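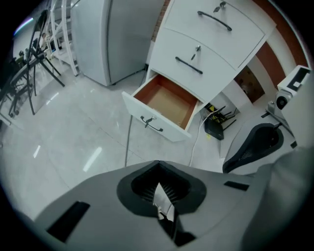
White filing cabinet, tiled floor

May 14, 2023

I finished 2nd in the Fedthorpe spring tournament last night, my best result in a live event. There were more people than I expected, and the structure was slow enough to play properly. I started the final table with a short stack and mostly folded.

The hand that mattered came against Stelios Gavalas. He raised from the button, I called from the big blind with nine-eight of hearts, and the flop gave me two pair. He bet all three streets and I just called. He had aces. After that I could open more hands and people let me.

Heads-up against Ourania Liapis lasted under an hour. She had the bigger stack throughout. I shoved king-ten, she called with ace-six and nothing came. I took home £1,161, and she got £1,824.
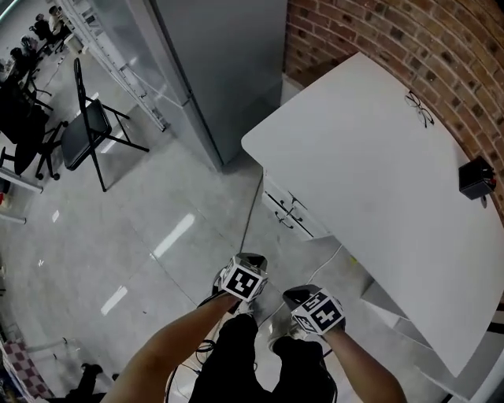

What I would change

I folded ace-jack four-handed to a shove from Bontu Tsegaye and I still think it was too tight. I also need to eat before the dinner break — I was playing badly by then and lost a third of my stack with a weak pair.

The next one is in July at Avitz. Ifigeneia Vrettos is going too, so we will probably share the drive and split the petrol.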